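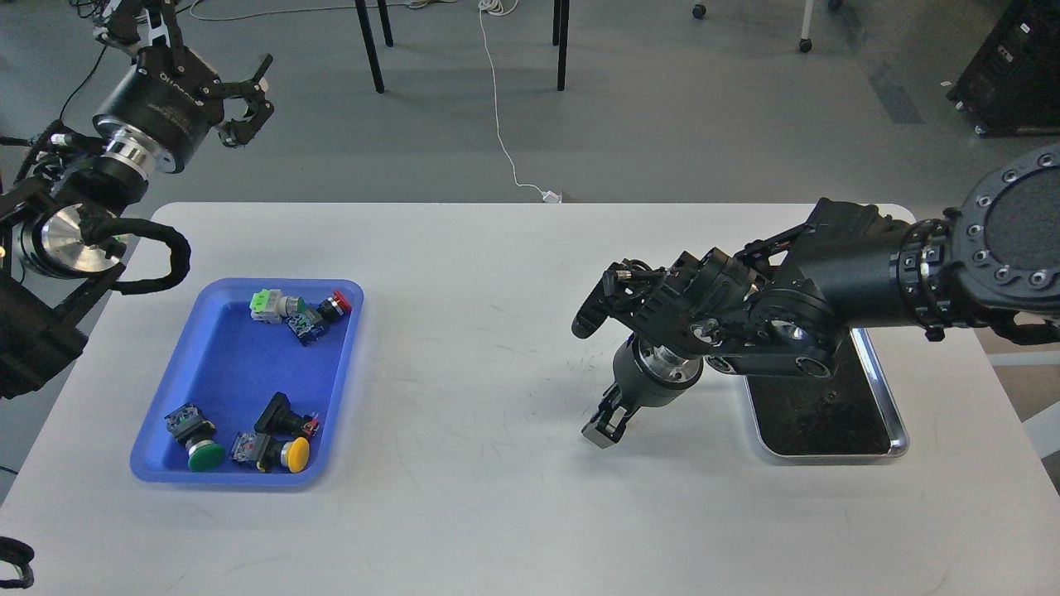
4. Preparación y clasificación de los pulsadores antes del montaje

4.1 Objeto de esta sección

La presente sección establece el procedimiento para recibir, clasificar y trasladar los pulsadores industriales destinados al panel de mando Flemlow. Se aplica a todos los puestos de preparación del taller, con independencia del turno, y sustituye a las instrucciones impresas que acompañaban a la versión anterior del panel.

El operario deberá haber leído la sección 3 (Herramientas y protección personal) antes de iniciar los trabajos aquí descritos.

4.2 Material necesario

Bandeja azul de plástico, para los pulsadores pendientes de clasificar.
Bandeja metálica de acero inoxidable, para las piezas ya comprobadas.
Paño seco que no desprenda pelusa.
Ficha de preparación Unudus, una por cada bandeja.
Comprobador de continuidad con puntas finas.

Nota. La bandeja azul y la metálica no son intercambiables. Si falta una de ellas, se solicitará al almacén y se esperará a su entrega antes de continuar.

4.3 Disposición del puesto

1. Despeje la superficie de la mesa y pase el paño en seco. Las marcas grises de roce propias del uso no afectan al trabajo y no es necesario eliminarlas.

2. Coloque la bandeja azul a la izquierda y la bandeja metálica a la derecha. Entre ambas debe quedar una zona libre en la que se pueda apoyar una pieza sin que toque ningún borde.

3. Compruebe que el fondo de la bandeja metálica está limpio. Al ser reflectante, las virutas pequeñas pueden confundirse con un brillo; inspecciónelo desde dos ángulos distintos.

4. Deposite los pulsadores en la bandeja azul, en una sola capa. No los vuelque desde la caja de transporte.

Precaución. No apile pulsadores. Los terminales de un bloque de contactos pueden rayar el cabezal de la pieza contigua, y un cabezal rayado se rechaza en la inspección final.

4.4 Identificación de las piezas

La clasificación se realiza en primer lugar por el color del cabezal y, a continuación, por su forma. En una misma bandeja pueden coincidir cabezales de tipo seta y cabezales redondos de menor diámetro, tumbados sobre un costado o con los contactos hacia arriba. La posición en que descansen carece de importancia en esta fase, siempre que el color pueda leerse sin necesidad de levantar la pieza.

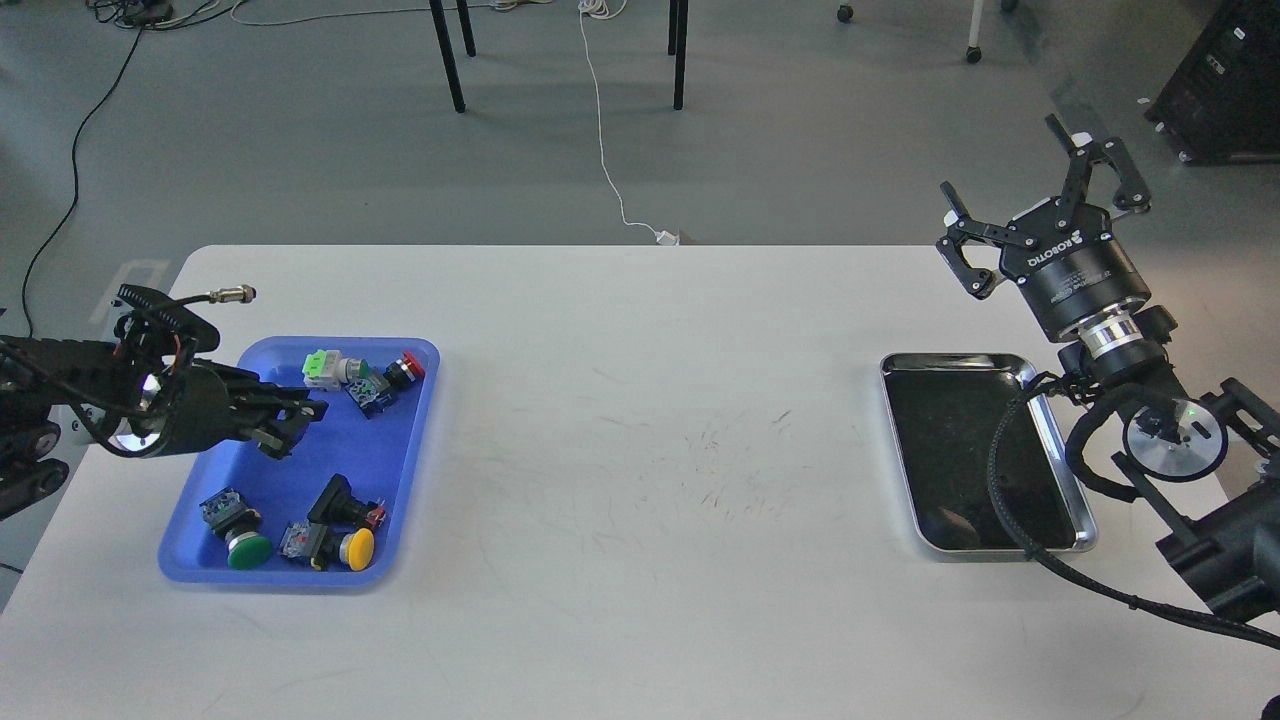

Cuando dos pulsadores queden muy juntos, sepárelos con la mano abierta, sin tirar de los terminales ni del bloque de contactos. El verde y el amarillo se destinan a la fila inferior del panel; el rojo de tipo seta ocupa siempre la posición superior y se prepara en último lugar — salvo indicación expresa en la ficha.

Los módulos de color verde pálido se tratan como pieza independiente y se anotan en su propia línea. No deben emparejarse con el pulsador verde por semejanza de color. Este error fue el más frecuente durante la revisión del procedimiento que llevó a cabo Margareta Ilie en abril, y motivó la inclusión del presente párrafo.

4.5 Comprobación y traslado

5. Tome un único pulsador, sujetándolo por el cuerpo. Evite asirlo por el cabezal.

6. Accione el cabezal 4 veces y verifique que recupera su posición sin quedar trabado. En los cabezales con enclavamiento, gire hasta liberar antes de cada nueva pulsación.

7. Aplique las puntas del comprobador a los terminales y anote el resultado en la ficha.

8. Deposite la pieza conforme en la bandeja metálica, con el cabezal orientado hacia el operario y sin arrastrarla por el fondo.

9. Repita los pasos 5 a 8 hasta vaciar la bandeja azul. Cada ficha admite un máximo de 20 pulsadores; alcanzada esa cifra, abra una ficha nueva aunque queden piezas por comprobar.

Nota. Si el trabajo se interrumpe durante más de 30 minutos, cubra ambas bandejas y deje la ficha debajo de la metálica. Al reanudar la tarea, repita la comprobación de la última pieza anotada.

Precaución. Una pieza no conforme no regresa a la bandeja azul. Introdúzcala en el sobre Fomow, escriba el motivo del rechazo y entréguela al responsable de turno.

4.6 Piezas sueltas

Los aros, tapas y elementos de contacto que se encuentren separados de su pulsador permanecerán en la bandeja azul hasta que termine la clasificación. No intente encajarlos por tanteo: algunos aros negros presentan el mismo diámetro exterior y distinta rosca, y un aro forzado inutiliza el cuerpo.

Una vez comprobados los pulsadores completos, coteje cada elemento suelto con la lista de despiece Halvorsen. Los que no figuren en ella se devolverán al almacén sin montar.

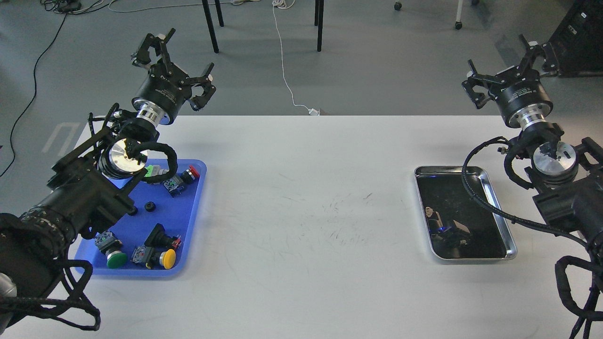 4.7 Cierre del puesto

10. Verifique que el número de piezas de la bandeja metálica, sumado al de los sobres de rechazo, coincide con el total anotado en la ficha.

11. Firme la ficha y trasládela junto con la bandeja metálica al puesto de montaje. La bandeja azul se queda en la mesa.

12. Limpie con el paño seco el interior de la bandeja azul. No utilice disolventes — ni siquiera diluidos — sobre el plástico.

Las discrepancias en el recuento se comunicarán a Dexter Lindqvist, responsable de preparación, antes de iniciar el montaje. Las fichas firmadas se archivan por lotes de 400 unidades, conforme a lo dispuesto en la sección 9.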